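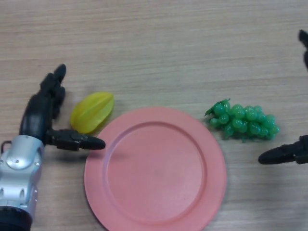
구연산은 이미 두 번이나 써 봤는데 접시의 뿌연 막이 그대로라는 댓글이 지난 글에 달렸다. 세제도 바꿔 봤고 헹굼도 한 번 더 돌렸다고 한다. 결론부터 적으면 구연산으로 지워지지 않는 막은 물때가 아닐 가능성이 높고, 플라스틱이라면 기름막이거나 표면 마모다. 원인에 따라 처리 방법이 다르므로 순서대로 구분한다.

플라스틱 식기의 관리: 막, 착색, 냄새, 변형

1. 막의 종류 구분

식기를 완전히 말린 뒤 밝은 곳에서 비스듬히 본다. 젖은 상태에서는 세 가지 모두 잘 보이지 않는다.

물때: 흰색 또는 회백색. 물이 고였다가 마른 자리에 테두리 모양으로 남는다. 식초를 묻힌 면봉으로 문지르면 1분 안에 옅어진다.

기름막: 손가락으로 밀면 자국이 생긴다. 물을 부었을 때 고르게 퍼지지 않고 방울로 갈라진다. 산에는 반응하지 않는다.

마모: 젖으면 사라졌다가 마르면 다시 나타난다. 식초에도 세제에도 변화가 없다. 미세한 흠집이 빛을 산란시키는 현상이므로 세척으로는 해결되지 않는다.

댓글의 경우 산에 반응이 없었으므로 물 방울 시험을 먼저 해 보기를 권한다. 방울이 갈라지면 2번으로, 고르게 퍼지면 마모로 보면 된다.

2. 기름막 제거

폴리프로필렌과 폴리에틸렌은 기름과 친한 소재다. 도자기와 같은 양의 세제로 같은 시간을 닦으면 플라스틱 쪽에만 기름이 남는다. 설거지통에 함께 담그는 것도 좋지 않다. 다른 그릇에서 떨어진 기름이 플라스틱으로 옮겨 붙는다.

절차는 다음과 같다.

키친타월로 기름을 먼저 닦아 낸다.
손을 넣을 수 있는 정도의 따뜻한 물에 중성세제를 풀고 10분 담근다.
부드러운 스펀지로 닦고 같은 온도의 물로 헹군다. 찬물로 헹구면 남은 기름이 다시 굳는다.
그래도 미끈거리면 베이킹소다를 물에 개어 얇게 바르고 손끝으로만 문지른다. 광택 있는 면에는 쓰지 않는다.

오래된 기름막에는 과탄산소다가 더 낫다. 따뜻한 물 1리터에 한 작은술, 20분. 뚜껑 있는 용기에 밀폐해서 담가 두면 안 된다. 산소가 발생해 압력이 찬다. 고무장갑을 끼고 창문을 연다. 염소계 표백제나 다른 세제와 섞지 않는다.

3. 착색

카레, 김치 국물, 토마토소스가 대표적이다. 색소가 기름에 녹아 표면으로 스며든 것이라 시간이 지날수록 제거율이 떨어진다. 담기 전에 용기 안쪽을 찬물로 한 번 적시는 것만으로도 차이가 난다.

카레의 노란색은 햇빛에 약하다. 씻은 뒤 창가에 반나절 두면 옅어진다. 다만 직사광선에 며칠씩 방치하면 소재가 상하고 유색 제품은 바탕색까지 바랜다. 김치 얼룩은 햇빛만으로는 잘 빠지지 않으므로 과탄산소다에 담근 뒤 말리는 순서가 맞다.

멜라민 식기에는 과탄산소다와 염소계 표백제 모두 쓰지 않는 편이 안전하다. 표면 광택층이 손상되면 그 뒤로는 커피만 담아도 물이 든다. 제조사가 전용 표백제를 지정한 경우에는 그 지시를 따른다.

4. 냄새

본체보다 뚜껑의 패킹이 원인인 경우가 많다. 패킹을 분리할 수 있으면 분리해서 따로 씻고, 홈은 면봉이나 가는 솔로 닦는다. 다시 끼우기 전에 홈과 패킹이 모두 말라 있어야 한다.

본체에 밴 냄새에는 쌀뜨물을 채워 하룻밤 냉장고에 두거나, 구긴 신문지를 넣고 뚜껑을 닫아 이틀 둔다. 신문지를 쓴 뒤에는 반드시 다시 씻는다. 설탕물이 좋다는 말도 많으나 우리 집에서는 쌀뜨물과 차이가 없었다.

5. 온도와 변형

바닥의 표시를 확인한다. PP는 내열 100도 이상으로 표기된 제품이 흔하고, PE와 PET는 그보다 낮다. PS는 뜨거운 음식에 맞지 않는다. 표시가 없으면 뜨거운 것을 담지 않는 것을 원칙으로 한다.

우리 집 용기 가운데 Herkau의 납작한 접시는 내열 90도 표기다. 국물 요리를 냄비에서 바로 옮겨 담기에는 여유가 없다. Engström의 밀폐용기는 본체와 뚜껑의 내열 온도가 다르게 적혀 있어서 뚜껑은 전자레인지에 넣지 않는다. 전자레인지 사용 가능 표시가 있더라도 기름과 설탕이 많은 음식은 국소적으로 100도를 넘기므로 도자기에 옮겨 데운다.

식기세척기에서는 위 칸에 놓는다. 아래 칸은 열선에 가깝고 물살도 세다. 넓은 접시는 살에 기대어 세우되 휘어질 만큼 끼우지 않는다. 가벼운 용기는 물살에 뒤집혀 물이 고이므로 무거운 그릇 사이에 둔다. 건조 과정은 생략하고, 세척이 끝나면 문을 열어 식힌다.

이미 휜 접시는 뜨거운 물에 담갔다가 평평한 판으로 눌러 식히면 조금 펴진다. 다만 완전히 돌아오지는 않으며, 내열 온도를 넘겨 휜 제품은 식품용으로 다시 쓰지 않는다.

6. 흠집과 교체 시기

거친 수세미, 철수세미, 연마제가 든 세제는 쓰지 않는다. 플라스틱 접시 위에서 칼질하지 않는다. 겹쳐 보관할 때는 사이에 얇은 천이나 키친타월을 한 장 끼운다. Wovanden의 펠트 받침도 써 봤는데 마르는 속도가 느려 여름에는 빼 두었다.

교체 기준은 다음과 같이 잡고 있다.

손톱이 걸리는 흠집이 음식 닿는 면에 있을 때
표면이 끈적이고 세척 후에도 그대로일 때
테두리에 금이 갔을 때
착색 부위가 거칠게 만져질 때

7. 건조와 보관

플라스틱은 열을 오래 품지 못해 남은 물기가 도자기보다 늦게 마른다. 행주로 닦으면 섬유가 정전기로 달라붙으니 물기만 털고 세워 둔다. 선반은 통풍되는 철망형이 편하다. 사용 중인 Nollau 선반은 폭 557mm로, 싱크대 상부장 안에 들어가는지 먼저 재 보고 사야 한다. 경첩 돌출부를 빼지 않고 재면 문이 닫히지 않는다.

뚜껑은 닫지 않은 채로 보관한다. 본체끼리 포개고 뚜껑은 옆에 세워 둔다. 장마철인 7월에는 일주일에 한 번 꺼내서 안쪽을 만져 보고, 습기가 느껴지면 다시 말린다.

구연산 용액의 농도와 수전 물때에 대해서는 지난 글에 적었으므로 여기서는 반복하지 않는다. 실리콘 조리도구는 기름을 흡수하는 방식이 달라 따로 정리할 예정이다.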